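Tile and Flooring Help > Grout and Sealing

Haze left on small beige tiles after grouting, how do I get it off?

Asked 18th August

I put down a patch of small matte porcelain tiles in the back entry using Stakus grout in sand. Wiped it with a damp sponge as I went. Next morning there was a dull film over most of it and mopping hasn't touched it. The bag says nothing useful. The patch is 14 square feet. I don't want to wreck the joints.

3 answers

Tamás Szekeres
Grout haze, very common on matte tile. Wait until the grout has cured, then use a sulfamate cleaner mixed weak. Wet the floor with plain water first, work on a small area, scrub with a white nylon pad, rinse twice and dry with a towel. Try one corner before doing the rest.

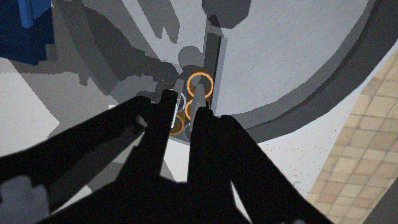 Color is the other thing to watch. A cleaner mixed too strong can pull pigment out of the joints and leave them blotchy. Strong shades show it worst, something like the orange of those little rings, and a sand grout is more forgiving. If a joint does go pale you can touch it up with a grout colorant — Bahrami sells a small bottle that lasted me two bathrooms.

Don't use a steel brush. It leaves gray marks on matte tile that are harder to remove than the haze.

tilerow582
vinegar. worked for me

Besilholm
I would skip the vinegar. It can etch cement grout, and you have no idea how strong you're making it.

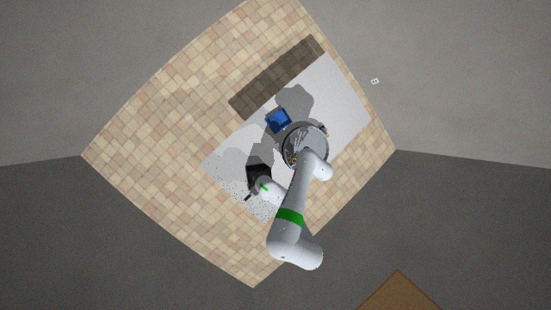 Mixed tiles in cream, tan and light brown hide a lot, so look at the floor from a low angle with a flashlight before you decide it's clean. I thought mine was done in January and found a whole strip by the door I'd missed. Seal only after the film is gone — sealer will lock it in.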